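Gripper Comparison on the Two-Arm Bench: Frequently Asked Questions

Last updated March 30, 2021. Written by Apinya Prasertsri, with corrections from Soledad Olivares.

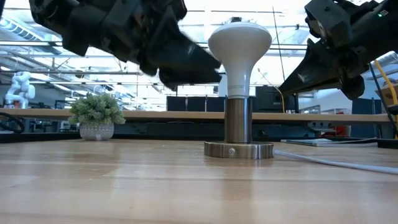
We receive many of the same questions by e-mail, so I collected the answers on one page. If your question is missing, please write to us and I will add it.

What are you comparing?
Two sets of fingers, which we call Aver and Resis. Aver is the stiff one, with a hard tip. Resis has a softer pad and gives a little when it closes. The arms and the controller stay the same for both sets.

Why do you use a light bulb?
A bulb is round, smooth and easy to break, and everybody knows how it should be held. Also it is cheap to replace. We tried plastic balls before, but they forgive too much force and we learned very little from them.

Do both arms hold the bulb at the same time?
It depends on the test. In the first test only one arm takes the bulb by the cap and lifts it from the stand. In the second test the two arms close from both sides and lift together. The second test is more difficult for the controller, because a small error in timing pushes the bulb to one side.

How many trials did you make?
Until now 236, divided between the two finger sets. The plan is to reach 1,000 before the end of August.

Which fingers are better?
For one arm, I prefer Resis. For two arms I am not so sure. The soft pads hide small position errors, and this is comfortable, but then the force reading comes late. With Aver the reading is clear and we had to reduce the closing speed -- otherwise the bulb jumps.

Where do you put the camera?
Low, near the height of the table. From above, the cap of the bulb covers the neck and it is hard to judge the height of the fingers. Soledad still likes to have a second view from the top for the two-arm test.

Can I use the Kallio controller with my own fingers?
Yes, if the mounting plate has four holes in the same pattern as ours. After changing the fingers please run the zero routine three times and compare the values. If they do not agree, check the screws first.

Will you test Goltia fingers too?
We have asked for a pair. When they arrive, they will go through the same two tests, and the results will be added to the table on the download page.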